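Repair club minutes, February, back workroom

Hello all, I took the notes this time, so blame me for the spelling. We started at 7.10 with Zhuoran Cai in the chair and tea on the go.

Last month's minutes were agreed, once we'd changed "Lornar" back to the right spelling in two places (sorry!).

Money. We have 1,871 in the account and the target for the new benches is still 3,000. The Yalçınkaya shop has offered us a shelf of old office machines for nothing, and everyone said yes please.

The Dell tower. Most of the evening went on this one, and I loved it. We talked about processors first – hold them by the edges, keep fingers off the underside, and don't put one down on a bare bench.

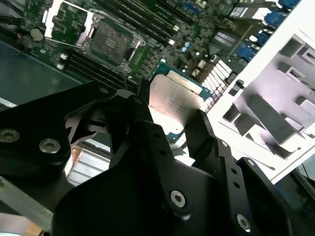
Zhuoran also wants the spare chips kept in lidded trays from now on, with the model written on the lid. Agreed. I'm to buy the trays.

We then argued a bit about whether to strip the whole case or leave the power supply and drive cage where they are. Leave them, was the vote, 3 to 2. 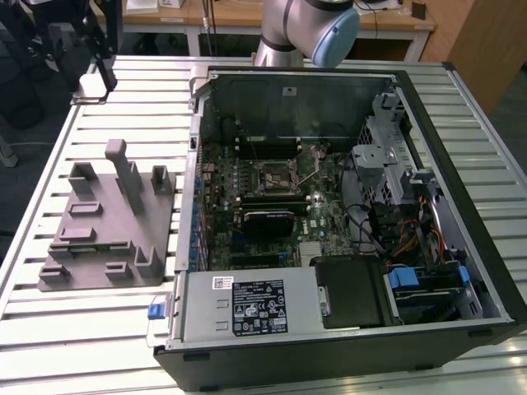
Page last changed: February, 9.42 pm

Nusel branch would like a tower for their front desk and we said they can have this one when it's ready. Hiroro are being asked for a price on thermal paste (the last tube has gone hard).

Any other business: please look at the pins with a torch before you fit anything – I know, I go on about it.
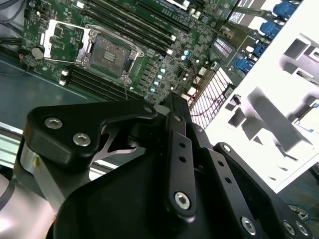
The open socket on the green board

Next meeting in March, same room. Bring a mug.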